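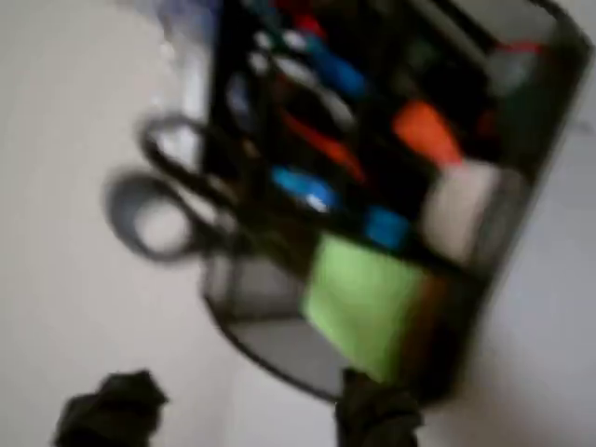 Saisie d'un pot à crayons grillagé : la pose part en vrille pendant l'approche

Forum > Perception et commande > Manipulation

wk_shih
Salut à tous, je reprends le poste de Charito depuis décembre et je bloque sur un truc bête. La tâche : attraper l'organiseur de bureau en grillage noir, plein à ras bord, le réorienter, le reposer. Le planificateur c'est Kamov, l'estimation de pose c'est Cunik dans sa config d'origine (je n'ai touché à rien, promis). À l'arrêt, la pose est propre. Dès que ça bouge un peu vite elle saute, parfois d'un quart de tour, et Kamov replanifie par-dessus comme si de rien n'était. Sur mes 29 derniers essais j'en ai jeté la moitié. Vous faites comment, vous ?

teo_dumlao
Ton temps d'exposition ?

wk_shih
Euh... en automatique.

teo_dumlao
Voilà. Passe en manuel, 2000 µs, monte le gain et accepte le bruit. Un grillage qui file, une fois flou, ça devient un voile gris sur fond clair et Cunik n'a plus aucun bord à quoi se raccrocher. J'ai perdu un mois là-dessus avec des passoires.

Charito Cabanatuan
Pas d'accord avec Teodoro, enfin pas complètement. J'avais baissé l'exposition sur ce poste au printemps, et les sauts d'un quart de tour sont restés ! Le flou aggrave, mais le fond du problème c'est la profondeur : le capteur voit une fois le grillage, une fois la table à travers. Le nuage de points a deux couches et le recalage choisit celle qui l'arrange.

teo_dumlao
Mouais. À l'arrêt il dit que c'est propre. Si c'était la profondeur, ce serait faux à l'arrêt aussi.

Charito Cabanatuan
À l'arrêt il y a le filtre temporel qui moyenne tout ça. En mouvement il se réinitialise, et là on voit ce que le capteur raconte vraiment. Wai-kit, coupe le filtre et regarde la pose brute sans bouger le bras, tu seras fixé.

wk_shih
OK je teste et je reviens.

wk_shih
Bon, filtre coupé, bras immobile : ça saute. Moins souvent, mais ça saute. Un point pour Charito — et l'exposition fixe aide quand même pas mal pendant l'approche, donc un demi-point pour Teo.

Cherry Mae A.
J'arrive avec ma recette, je l'utilise sur tout ce qui est ajouré. Ce n'est pas très élégant mais ça tient chez moi :

1. Segmente en couleur d'abord, sans la profondeur. Du noir sur une table blanche, c'est un cadeau. Prends le masque bras écarté, au repos, et surveille l'ombre de la pince, elle passe très bien pour un objet sombre si ton seuil est large. Méfie-toi aussi du plastique bleu translucide : la profondeur ne vaut rien dessus, je l'exclus du masque.

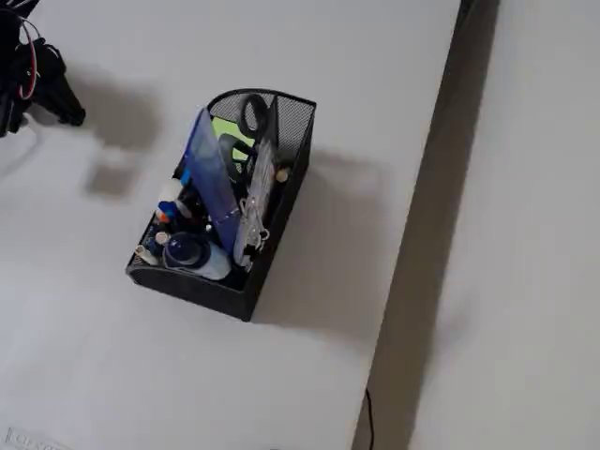

2. Ajuste le plan de la table une fois pour toutes et supprime tous les points qui tombent dessus. Tout ce qui reste dans le masque appartient à l'objet ou à son contenu.

3. Recale sur le contour extérieur, surtout pas sur le contenu. Les ciseaux et les feutres bougent d'un essai à l'autre, et c'est eux qui te font tes quarts de tour.

4. Pendant l'approche, gèle la pose si le nouveau calcul s'écarte trop du précédent, et laisse la cinématique faire le reste. Dans Kamov c'est l'option hold_pose, elle est désactivée par défaut (merci Kamov).

teo_dumlao
Geler la pose, bof. Si l'objet glisse au premier contact tu fonces dans le vide avec beaucoup d'assurance.

Cherry Mae A.
Alors tu dégèles au contact ! Je gèle six images au maximum, après je force un recalcul.

ccastillo
Question de côté : quelqu'un a essayé d'oublier complètement la pose et de mettre une politique apprise ? On a Rarnent qui tourne ici avec des blocs de 64 actions et le grillage, il s'en fiche un peu.

Charito Cabanatuan
Crisanto, tu poses la question dans chaque fil :) Et quand ça rate, tu débogues quoi ?

ccastillo
Je rajoute des démos...

wk_shih
Je garde ça pour plus tard, il me faut un truc que je peux relire. J'ai branché les étapes 1 à 3 ce matin, les quarts de tour ont disparu sur la pose brute. Il me reste un petit tremblement en rotation, je soupçonne la calibration main-œil. Quelqu'un a encore le script de Barredo pour refaire ça sans démonter la mire ?

teo_dumlao
Je l'ai, je te l'envoie en MP. Attention, il écrit les quaternions avec w en dernier.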